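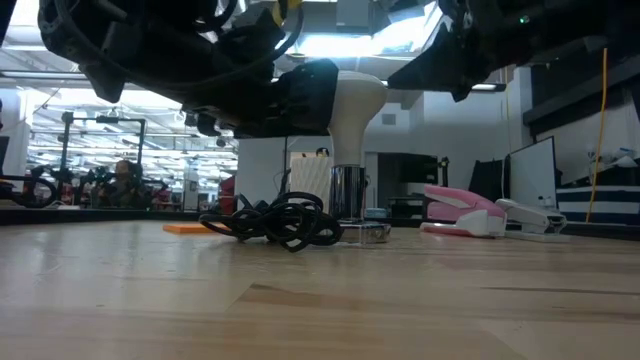

Clearing out the spare room, week 2

14 Feb 2008

So the spare room. If you read last week's post you know I got as far as the door and then went and made a sandwich. This week I did better! I have a floor now. Well, half a floor, the half by the window, and the carpet under all those boxes is a completely different green from the rest of it.

Most of what I hauled out was paper. I kept every single bank statement from when I lived in Gernness, plus the manuals for three phones I no longer own, plus a shoebox of ticket stubs that I sat down and read one by one until it got dark (this is why it takes me so long). I borrowed the shredder from work and it overheats if you look at it wrong, so I do a handful, go fold some towels, come back and do another handful.

Then there were the books. I took 165 of them to the used bookstore on Aerts Street, in four trips, and came home with store credit and only two new ones, which I think is pretty good for me. They wouldn't take the encyclopedias. Does anybody want encyclopedias? Volume M has some water damage but the rest are fine.

What I'm stuck on is shelving. I had my heart set on the Tosonholm, the tall one with the doors on the bottom, and then I saw it costs 400 dollars and that's before delivery. The Custik is much cheaper but it's all open shelves, and I know exactly what I do with open shelves. My sister says get the doors and eat soup for a month. I like soup! I'm thinking about it.
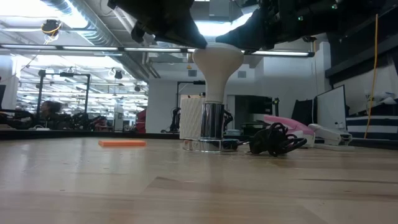 What's left

The closet, mostly. I opened it, saw the ski boots, and closed it again. There's also the bag of yarn from my knitting winter, one and a half sleeves of a sweater, and a stack of picture frames with no glass in them that I keep moving from one wall to the other.

My plan is to do the top shelf Saturday morning before I have time to think, and then the floor of the closet on Sunday. The donation truck comes down our street at the end of February so that's my deadline. If you've got a good trick for storing winter coats in a small closet, please leave it in the comments, I've tried the vacuum bags and mine puffed right back up by the next morning.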